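Stutton, June 24, 2026 — Hi, I'm Yamuna Warrier, and I'm really happy to tell you that Monen, the two-armed robot we've been putting together in our shared workshop, is ready for its first open evening!

We're starting with a chore everybody puts off: the trash bags. Thin plastic is a pain for grippers, and Elikem Zakaria has redone the finger code more often than he'd like me to say.

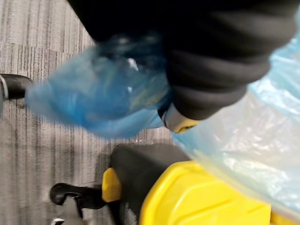

Parts have cost us $575 since April, and most of that went into the arms (the sleeve was Remedios Castillo's idea).

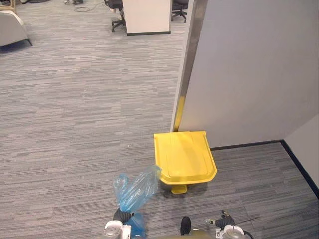 Next up is the wrist cable routing — Ramil Soriano has opinions. Drawings and code will be free to copy, so come by, ask questions and bring your own half-finished build. Press contact: Marites Macapagal, at the workshop.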